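Category: Project Notes / Meetings
August – posted by Brisa Huerta

Minutes of the two-arm handover meeting, Presville lab

Present: the Trillel group, two colleagues from Breltura, Brisa Huerta (minutes). The meeting started at 14.00.

1. Previous minutes
Accepted with one correction. The learning rate in the table was from the old run, and the new value is already in the shared folder.

2. Result of the August comparison
We compared two ways of training the handover policy, which we call Brito. In the first way the two arms are controlled by one network. In the second way each arm has its own network and they share only the gripper positions. Both were trained with the same 100 demonstrations. One more demonstration was recorded, 101 in total, but its time stamps were damaged and it was left out.

The single network did better when the arms meet close to each other. The separate networks were smoother during the approach, but they often waited for one another and the handover was late. The Breltura colleagues asked if the waiting comes from the delay in the shared signal. We do not know this yet. The log has the delay only for the right arm.

3. Method of scoring
There was a long discussion. At present a trial is a success if the object is held by the second gripper at the end. Some of us find this too generous – an object which is held badly is also counted. It was agreed to add a 3 second hold to the rule and to score the old videos again with it. Two persons will score separately and compare afterwards.

4. Start pose
The start pose has changed between sessions and this makes the results difficult to compare. The meeting looked at the close pose, with both grippers near the middle of the table. 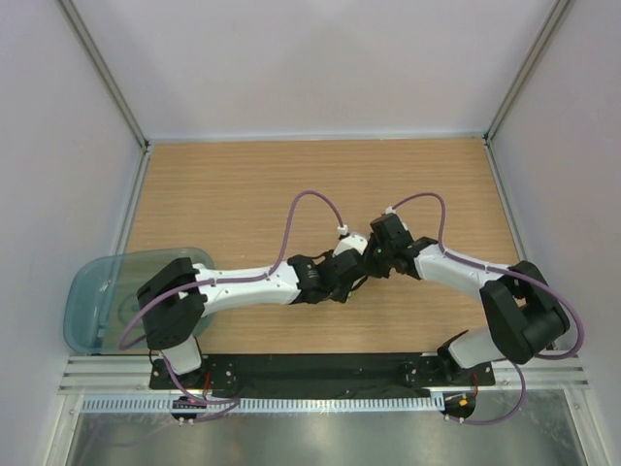

Fig. 1. The two arms with the grippers almost touching, cables looped above.

It was proposed to have 12 fixed start poses, with this one included, and to use them in the same order for both methods. Accepted. The poses must be saved as joint angles, not written by hand.

5. Actions
– Brisa: write the new scoring rule and send it to all.
– Trillel: record the delay for both arms.
– Breltura: check the script for the start poses.

6. Other matters
The draft report stays closed to other groups until the second scoring is ready. The meeting ended at 15.20.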